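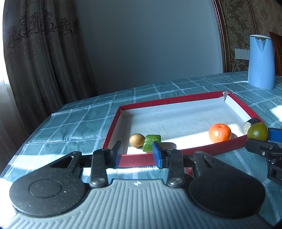 Photo: Hagos Degefa / Drollora collection. Free to reuse with credit.

Drollora Tabletop Trays
README, last changed November 23, 2024

Contents
1. What the collection covers
2. The tray
3. The cloth
4. How the files are arranged
5. Notes fields
6. Known gaps
7. Reuse and contact

1. What the collection covers

Drollora is a collection of pictures and written notes about shallow trays and boxes on household tables. It was put together for people who study how everyday containers are used and how they wear. There are 600 entries in this release, taken in 8 rooms. Each entry has one picture and one short note.

The rooms are ordinary ones, mostly kitchens and dining rooms. Bereket Feyisa chose the containers and wrote most of the notes. Hagos Degefa took the pictures and checked the notes against them.

2. The tray

The red and white tray is listed as Clarton in the index. Clarton is only our name for it and has nothing to do with a maker. It is rectangular and shallow, red on the outside and white inside. The corners are cardboard joints.

One corner has split. The tear shows a grey-white edge, and there is a narrow gap between the two red sides. We record this as "corner open" in the condition field. We did not tape or glue it, and we ask anyone adding entries for Clarton to leave it as it is. A mended corner should go in as a new container with its own name.

The inner floor has a few small dark specks. These are recorded as "marked", not "dirty", as we had no sure way to tell a stain from a loose crumb in a picture. White interiors can look slightly blue under some lights. Please don't use the colour values to judge the shade of the card.

3. The cloth

The teal cloth with the white grid is called Peria. The grid lines are woven and not printed. Several people have asked whether the grid can be used as a ruler. It can't. We never measured the squares, and the cloth pulls out of shape when it is smoothed down by hand.

Containers were set down on the cloth at whatever angle they happened to land. We did not line them up with the grid or with the table edge.

4. How the files are arranged

pictures/ - one folder per room
notes/ - plain text, same file name as the picture
index.csv - container, cloth, room, condition
changes.txt - what was altered between releases

The Assefa folder is kept apart from the rest. It holds 80 entries from a room with two windows, where the light changes a good deal from one picture to the next. Leave it out if you need even lighting.

5. Notes fields

container: the name used in the index
outside, inside: plain colour words
condition: sound, marked, corner open, or crushed
cloth: name, or "bare" for an uncovered table
remarks: free text, often blank

More than one condition can be given, separated by a semicolon. Clarton is normally "marked; corner open".

6. Known gaps

There are no lids. Weights were left out altogether. Depth was written down for 3 containers only and the column has been dropped from the index, though you may still come across it in older remarks.

Colour words are loose. "Teal" and "blue-green" were both used for Peria in the early notes and have not all been tidied up. The remaining ones are due to be changed in December.

7. Reuse and contact

Pictures and notes may be copied, cropped and shared as long as the credit line stays with them. Corrections are welcome - send the file name and the line you think is wrong to Bereket Feyisa, who keeps the index. Corrections to a picture's credit go to Hagos Degefa.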